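3.2 Laying the mulch and keeping it on the slope

I'd better start with the bank at Oltau, because it gave me far more trouble than the one at Muresora and most of my method was worked out there while slithering about on it. The bank faces south-west, the topsoil is thin, and heavy rain had cut little channels all the way down to the path. Muresora is gentler and shadier, with decent crumbly soil under the old hawthorns. I marked out 13 plots across the two sites with canes and string, and lost some of the string to a fox or a very keen dog in the first week (I used wooden pegs after that and had no more bother).

Each plot got one of 4 treatments: bark chip, leaf mould, leaf mould under Twal netting, or nothing at all. Twal is a loose coir net that comes on a roll, and you pin it down with wire staples. Salamatu Agbeko, who shared the digging with me, wanted it laid across the slope and I wanted it laid down the slope, and we had quite a long chat about it over the tea flask. We did it her way. The overlaps then sit like roof tiles, uphill sheet over downhill sheet, and I have to say they looked far tidier than anything I'd have managed!

The bark went on as a layer deep enough to hide the soil completely, raked level and then trodden. I know treading is frowned on in beds, but on a bank the loose stuff simply rolls. Leaf mould was a different business altogether. It was two years old, dark and lovely, and it clung to the slope quite happily so long as we damped the ground first. Where we skipped the damping - two plots at Oltau, late in the afternoon, when we were both tired - it slid to the bottom in the next downpour and had to be shovelled back up.

Soil moisture was read with a Skedo probe pushed in to the depth of my hand, always at the top, middle and foot of a plot. We ended up with 2536 readings, after throwing out the ones where the probe had plainly hit a stone. For washed-off soil I sank a plastic gutter along the foot of each plot and emptied it after rain, then dried and weighed whatever had come down. The worst single haul was 300 grams from a bare plot at Oltau in August, after a thunderstorm that also flattened my runner beans.

Small settings of the kind in Figure 4 are a world away from a wet bank, I'll admit.

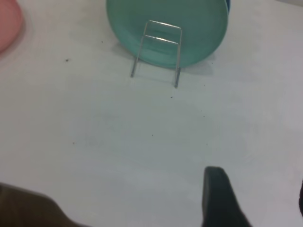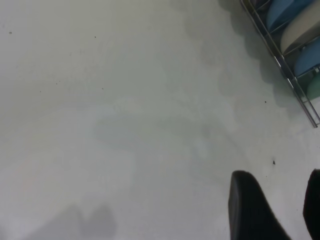

Figure 4. Round items standing upright in wire holders on a pale surface.

Going back to the gutters, they had one weakness I should own up to. Slugs love them. I found myself picking slugs out of the silt before every weighing, and on the leaf mould plots there were a good many more than on the bark. I didn't record them, which I rather regret now, as a reader who grows hostas on a slope would surely want to know. The silt itself was sieved through an old flour sieve to take out bits of bark and leaf, so the weights given in the next section are for soil alone.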